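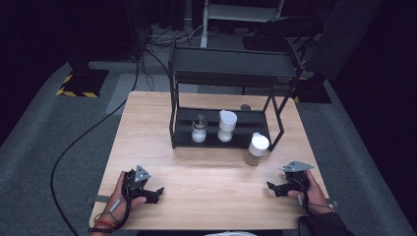 Section 4: Setting Up Your Drorodine Pantry Scale and Storing Your First Ingredients

Welcome back! If you have come straight from Section 3, your scale is already out of its box and the two AA batteries are in. Now we get to the pleasant part, where the scale finds its home in your kitchen and learns the weights of your jars. Set aside a quiet stretch for this, put the kettle on if you like, and have your empty containers washed and fully dried before you begin.

4.1 Choosing a spot

1. Pick a level, hard surface. A table or countertop is fine – a padded placemat or a folded towel is not, as the feet will sink and the reading will wander.
2. Keep the scale away from the stove, the refrigerator door and any open window. Even a light draft can nudge the display up and down by a gram.
3. Slide the scale forward so that you can read the numbers without leaning over the platform.

Note: If you keep your jars on a shelf rack, leave the scale beside it and lift the jars down to weigh them. Please don't put the scale on the rack itself.

4.2 Saving the weight of an empty jar

4. Press ON and wait until the display shows 0.
5. Set the empty jar, with its lid, in the middle of the platform.
6. Hold TARE until the word JAR blinks, then let go.
7. Use the arrow keys to choose a memory number and press SAVE. Write the same number on a small label and stick it to the bottom of the jar.

From then on, you can set down a half-full jar, call up its number, and the scale will show you only what is inside. We have had a great many letters about this feature, and Valbona Krasniqi, who wrote the first edition of this guide, used it for everything from brown sugar to birdseed!

Example: a jar that weighs 258 g empty and now holds 200 g of rice will show 200 on the display once its number is called up.

Caution: A saved weight includes the lid. If you swap lids between jars, go back and save both of them again.

4.3 Filling and storing

8. Fill jars off the scale, over a plate or the sink. Fine powders such as flour and powdered sugar get under the platform and are a real nuisance to clean out.
9. Wipe the rim before closing the lid, or it may stick the next time around.
10. Put older stock on top when you refill, or better yet, finish the old jar first and wash it.

Caution: Never pour hot liquids into a glass jar while it stands on the platform.

If the display shows Err 2, the platform isn't seated properly. Lift it off, turn it a quarter turn and set it back down. If the message stays, see Section 7.

Guide revised 21/12/2018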